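Grirngate hand comparison, shelf set

Short card for the recordings we made while choosing between two hands for the Remarthorpe arms. Maintained by Karim Mahasneh. Last changed in November.

What was compared

Clendon: multi-fingered hand, used on both arms.
Awwad: parallel gripper, used on both arms.

Same arms, same head camera, same controller settings for both. Only the wrist adapter and the grasp offsets changed. Offsets are in config/offsets.txt, one block per hand.

Contents

2091 episodes. Each episode is one attempt at one object and runs up to 20 seconds. The clock stops when the operator lets go of the trigger, so some files are much shorter. There are 8 operators, listed by number only.

Each folder has the head video, joint positions for both arms, and a result file with one word in it: held, slipped or missed. "Held" means the object stayed up for three seconds.

Setup

All episodes use the white shelving unit with the desk section at lower left. The layout was left cluttered on purpose. Plush toys, bottles, pens and cables share the space with the laptop, and reaching in past the dividers is part of the test.
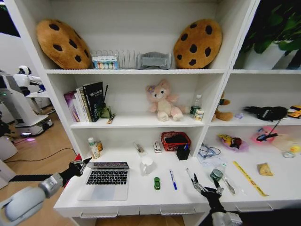
Karim wrote in the review notes that the Clendon results on pens should be read with care, as two operators closed the thumb late and the result file puts that down as a slip. He would rather see those episodes scored again from video before anyone quotes a rate.

Rescoring has not been done. Pen episodes are tagged "thin" in index.csv so they can be left out.

Known problems

Joint timestamps drift against video in the first Awwad batch. Use sync.py before training on it.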